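Ledon Lunch Table: Gallery

Home / Tables / Ledon / Trays and Wrap

By Helmut Wiegand

The Ledon table is the smallest of the lunch tables in the Pirkent building and the one that gets used hardest. It is a white rectangular table with space to walk on both sides, and almost everything that gets eaten on the ground floor passes over it at some point, either on a plate or inside a wrapper. I have been keeping these gallery pages since the move, one for each table. The page for the upstairs table is mostly about chairs. Ledon is about dishes and packaging.

Setup starts at 11 in the morning. The trays come out first, then the dishes, then the wrapping supplies. People who eat in the building take a plate. People who are heading out take a paper bag, and whatever goes into the bag gets wrapped in foil or in a sheet of paper. The two groups used to get in each other's way, so the table is now split. Dishes go at one end, wrapping is done in the middle, and the bags wait off the table.

The dishes are a mixed lot. We had a full matching set once, bought through Makhubela when the kitchen was fitted out, and over the years it has thinned and been topped up with whatever color was in stock. The pink plates are the ones most people reach for. They are a good size for a sandwich and something next to it. The yellow pieces are a later order. I would have picked one color and stayed with it, but the mix has a use: when a dish wanders off to another floor, it is easy to tell that it came from here.

Trays are blue plastic. A tray holds plates and a bowl without much trouble as long as the plates are laid flat and the bowl has its own spot. Stacking a bowl on top of plates works until somebody turns a corner. We lost a bowl that way in April and found pieces of it under the radiator for a week.
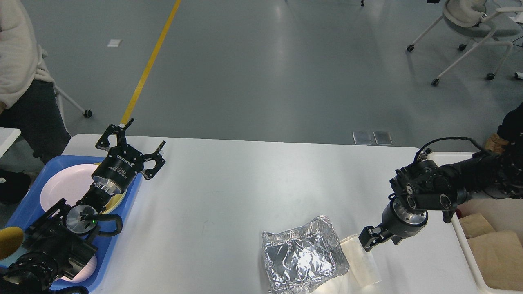
Foil is still the best wrap for anything warm. It holds its shape, it does not need tape, and it can be opened and closed again if somebody changes their mind about the mustard. The weak point is the corners. If the sheet is cut too short, the corners open up and the filling finds its way out, usually into the bottom of the bag. Cut it longer than looks necessary and fold the long sides first.

The paper is thinner and lets some light through. It is fine for bread, cookies and anything dry, and it is what we use under things as well as around them. A sheet laid flat on the table keeps crumbs in one place, and when the food is gone the whole sheet can be folded up and thrown out. It slides, though. On a smooth table a single sheet will move if a sleeve brushes it, and picking up one flat sheet by the edge takes longer than people expect. Lifting a corner with a fingernail works. So does sliding the sheet toward you until the edge hangs over.

We tried precut squares from Jikport for a while. They came 61 to a pack, an odd number that I never got an explanation for, and they were a little too small for a long roll. Good for cookies. The last of them are in the lower drawer, and anyone who wants them can have them.

Paper bags are plain brown. They used to sit on the table itself, where they took up more space than the food and got knocked over when a tray was set down. Moving them into a white plastic bin next to the table settled that. The bin is easy to wipe out and it can be pushed to whichever side has more elbow room. The bags travel better if they are laid down closed, with the top folded over twice.

A note on what goes in first. Heavy and wrapped goes at the bottom, fruit along the side, anything in thin paper on top. A napkin goes in last so it can be found first. I have watched people pack in the opposite order for years and they all seem to get home fine, so treat this as a preference.

Clearing takes less time than setting up if it is done from one end. I start with the dishes. Plates are scraped and go onto the tray, bowls next to them, and the tray goes to the kitchen in one trip. Then the used paper and foil. Foil gets pressed flat if it is clean and goes into the metal recycling; greasy foil goes in the trash. Unused sheets go back in the drawer. The table is wiped last, the long way, with a damp cloth and then a dry one, since a white top shows every streak by the window.

Some 3 trays are in regular use on this table, with others on the shelf above the sink. If the shelf is empty, look on the landing. Trays get left there by people who needed both hands for the door.

A few people have asked where the numbers on the undersides of the tables come from. They are old inventory numbers. Ledon is 2041, written in marker, and it does not relate to anything else in the building now. The names came later, from a list somebody pinned up during the renovation, and they stuck because it was easier to say "put it on Ledon" than to read out a number from the floor.

The table has been moved four times since then. It spent one winter against the wall, which gave us a wider walkway but meant that only one side could be used for wrapping, and the line backed up into the hall. Pulling it out again made the difference. Two people can work across from each other and pass things over the middle, one handling dishes and the other handling the packages.

Things still on the list for this table: a proper holder for the foil roll, a second bin for used paper, and felt pads for the legs — the floor on that side has a dip, and a folded napkin under one foot is not a permanent repair. I would also like to replace the missing bowls before the yellow ones are discontinued. Makhubela says the color is still available, though only in the deeper size, and I have not seen one to compare.

If you have borrowed a plate or a bowl from the ground floor, leave it on the tray by the sink. It does not need a note.

More tables: Upstairs / Long Table / Window Counter

Back to all galleries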